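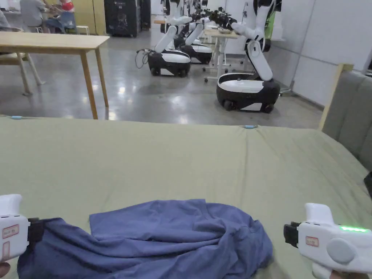
Blue tee on the green cloth, pre-fold.

pulham_pegs wrote:
Folding table is up. The cloth is clipped along the far edge because it slides otherwise. Pulham method says lay the shirt flat first. As you were.

HalimaM wrote:
Flat? I've seen flatter colour-coded salads. Shake it out, hold the shoulders, then lay it down. Works on 50 shirts or one.

pulham_pegs wrote:
Shaking is for doormats. Smooth from the collar.
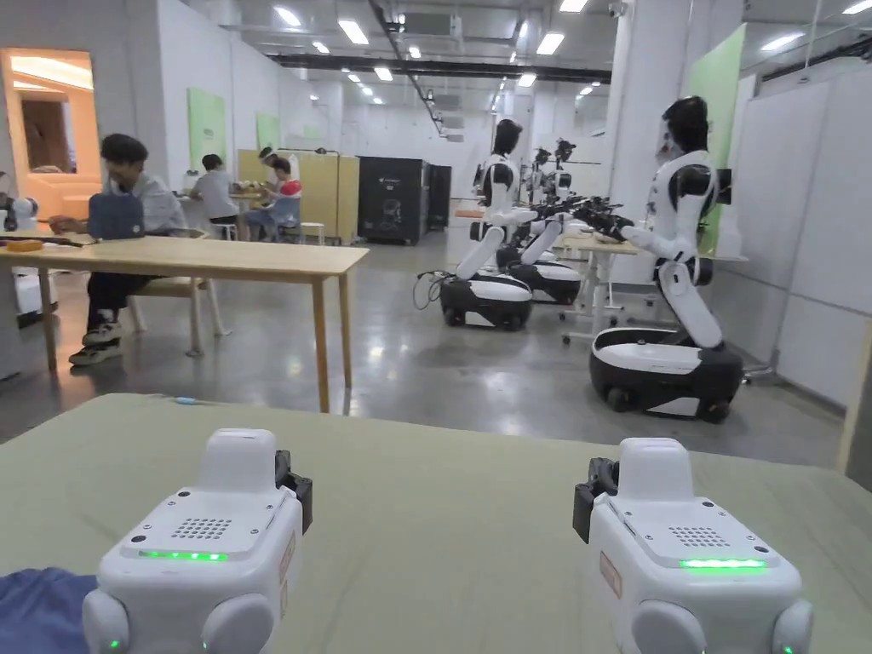 Peninah Mushi wrote:
My quarrel is with the cloth, not the shirt. Fabric on fabric grabs, so you smooth one and drag the other. I'd fold on a bare wooden table like the one on the left, if the bloke sitting at it could be persuaded to shift. Failing that, at least move the dark blue heap out of the corner before starting on anything else.

HalimaM wrote:
A bare table marks whites. Mine did, in June.

Peninah Mushi wrote:
Did you wipe it?

HalimaM wrote:
Define wipe.

pulham_pegs wrote:
Cloth stays. Ironing it tonight, at 60.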